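Notebooks > Textiles > Bedding bench > Entry 30

July 1, 2025

Bed day. I've been putting this one off through most of June, partly because the Estine sheets hadn't turned up and partly because I hate wrestling with duvets. Well, the sheets are here, so no more excuses!

The plan was to strip and remake the bed in the back room and write down what order actually makes sense, so the checklist for Indholm stops being a pile of crossed-out lines. I've been folding the duvet in thirds at the foot of the bed, like in a hotel. Looks lovely, but then it's sitting right where you want to stand to tuck the bottom corners, and you end up shuffling it about with your hip. So today I rolled it lengthwise instead and kept it to one side (much better, though it does want to slide off the low end).

Other things I want to remember before I forget them:

Do the headboard side first. The mattress sits tight against the padding there and it's a pain to get your fingers down the gap, so do it while your arms are fresh. I lost a bit of skin on one knuckle the last time I did it at the end.

Don't leave bags on the mattress. I say this every time and then I do it every time – you put a bag down "for a second" and then you're making a bed around it.

Check the quilting for crumbs and lint before anything goes on. I used the soft brush from Nseir, long strokes, wall to front edge. The stiff one snags the stitching.

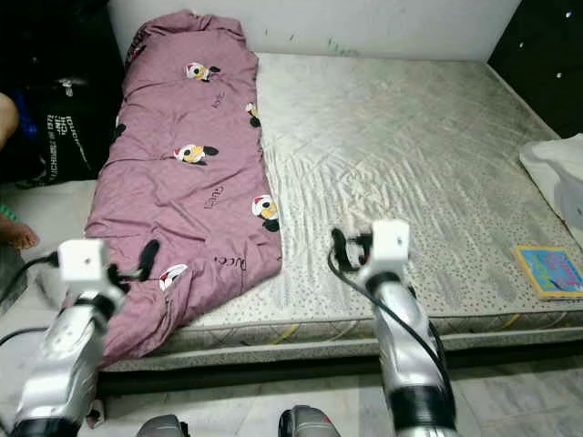
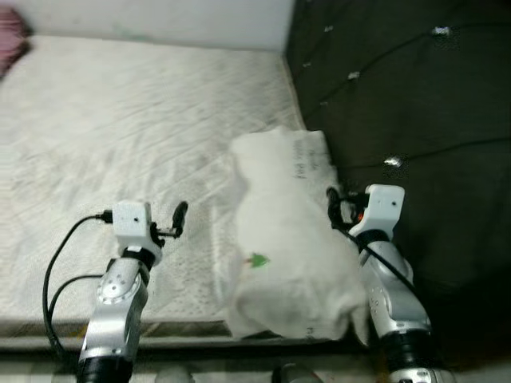 Gearóid Hayes thinks I've got the whole thing backward and the duvet should leave the room entirely, over a chair in the hall, before anyone touches the mattress. He's probably right for a big room. In ours the hall chair is already full of towels, so I'm sticking with the roll for now, but I'll try it his way once.

Timing: 18 minutes for the full change, and that includes hunting for the second pillowcase. I'd like to get it down a bit, but I'm not going to rush the corners.

To do: wash the Estine set again (still stiff), order another soft brush, find a hook for the bags.

Comments

Anas Azar: Try the corners diagonally, top one then the opposite bottom one. The sheet stays put and you don't need to keep walking back.

Gearóid Hayes: For the record I said chair OR clean laundry basket. Move the towels!

Anas Azar: There's a spare hook in the Stosteo drawer, take it.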